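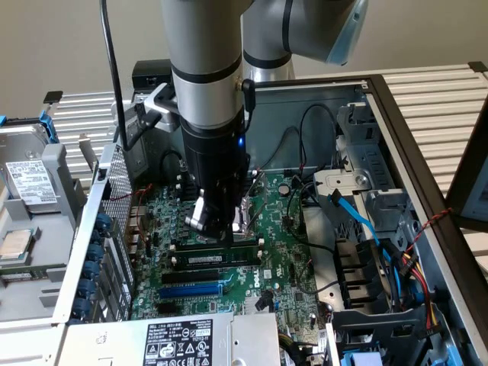 Oluwaseun Adeleke told me the open call reads as if it had been written for funders and then forwarded to artists by mistake. I think that is a bit harsh, but I've kept it in, and I'll start there.

February 26, 2019
By the program desk
Filed under: Talks & Notes / Open calls

Say hello, check the mic, skip the thank-yous (they are in the handout).

So, the Prustham call. Two residencies, same building, one panel. The text went out in January and most of you have read it. I want to go through what it promises and what it asks, and I'm going to be slow over the money.

First, the word "research." It comes up 12 times in a call that fits on a single sheet. I counted because I was going to stand up here. What does the artist do on a morning of research? The call doesn't say. Last year's resident at Duangkaew was asked for a "research outcome" in week three and handed over a shopping list, and it was accepted. (Pause. Don't push the joke.)

Second, the fee. Ask the room: who would take this on with rent to pay at home? The call says travel is covered "where possible." I wrote to ask where it isn't possible and got the same sentence back. Materials come out of the fee. So does food. There's a shared kitchen, which they list as a benefit.

Third, the public program. Each artist gives a talk, an open studio, a workshop for schools and "informal encounters with the local community." I have run those encounters. You need a key, a kettle and somebody to put the chairs away, and the artist ends up being all of that. If it's work, put it in the contract with hours next to it.

Slide change.

Compare Getport. I'm not a fan of everything they do, and their group show at Flirko was thin. But their call had 25 lines on conditions: who owns the work, who pays to ship it, what happens if you get sick. Dull to read. I'd sign it tomorrow.

Someone will say small places can't afford that. Writing down who pays for shipping costs nothing. If the answer is "you do," I'd like to know before I build something the size of a van.

Someone will also say residencies are about time and trust. Maybe. I've sat on panels where over 25 people applied for one room, and trust didn't come up. We talked about who had shown where, and then we had lunch.

What I'd ask Prustham, if they're here (look up):
- Who is on the panel, and are they paid?
- Can an artist come with a child?
- If the summer show is dropped, does the fee still stand?

Leave time for answers. If it's quiet, go back to the kitchen. Handouts are by the door, and the sign-up sheet for the February reading group is next to them.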